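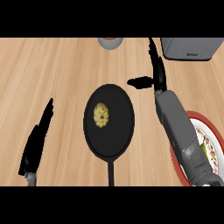
Delphine Schumacher said that she had read the Camusel report twice and still could not tell whether the machine would be any use in a real kitchen. Moving a piece of food from a pan to a plate was a fair test, she said, but in her experience cooking was the easy part of the evening and clearing up was where the hours went.

The chair thanked her and asked for the point to be taken with item 3.

1. Minutes of the last meeting

The February minutes were agreed with one correction. Under item 5, "dishwasher" should read "dish rack". The trial at Stonholm did not involve a dishwasher.

2. Matters arising

The request to Garkovness for a copy of their laundry results has not been answered. The secretary will write again.

The hall booking for the public evening is confirmed for 5 October 2019. Doors at the side entrance only, as the front steps are being relaid.

3. Kitchen chores: the Camusel simulation work

The simulated pan task uses two arms over a table, with a frying pan between them and a plate to one side. Members had the summary sheet and a printed page from the report.

The summary gives 1000 simulated attempts at taking a piece of food out of the pan and setting it on the plate. The arms managed it in 461 of them. Most failures came at the pick-up, where the food slid along the pan or was pressed flat against it. A smaller group came from the pan itself turning when the handle was knocked.

It was asked whether one arm could hold the handle while the other did the lifting. The report says this was tried later on and helped, but gives no figures. Several members felt that a result without figures should not be repeated at the public evening.

There was a longer discussion about whether simulation counts. One view was that a computer pan has no grease on it and does not burn anyone, so the result says little about a home. The other was that 1000 tries with real eggs would have taken months, and the failures listed were the same ones seen with real equipment at Stonholm last year. No agreement was reached. It was noted that Camusel make no claim that the system is ready to be sold.

On Delphine Schumacher's point, the report does not cover scraping, washing or putting away. She asked that this be said plainly in our handout, and this was agreed.

4. Shop-floor chores: Eyvindsson

Eyvindsson have sent a two-page note on shelf filling. Their machine handles boxed goods well and soft packets badly. It is run after closing, with one member of staff on hand, and places up to 4000 items in a night. The same aisle done by hand takes two people.

A member who used to work nights said the note leaves out the time spent cutting open the cases beforehand. The secretary will ask who does that and how long it takes.

5. Handout for the public evening

Draft wording was read out. "Robots can now cook your breakfast" was struck out. It was replaced with "Some robots can do parts of some kitchen jobs, some of the time."

Print run set at 2000. The second quote was cheaper and was accepted.

6. Any other business

The projector lead is missing. Anyone who has it should return it to the office.

Actions
Secretary: write to Garkovness; write to Eyvindsson about case opening; ask Camusel for the figures on holding the handle.
D. Schumacher: paragraph on clearing up for the handout, one side at most.
Chair: sign off the proof.

The meeting closed at 8.50 pm.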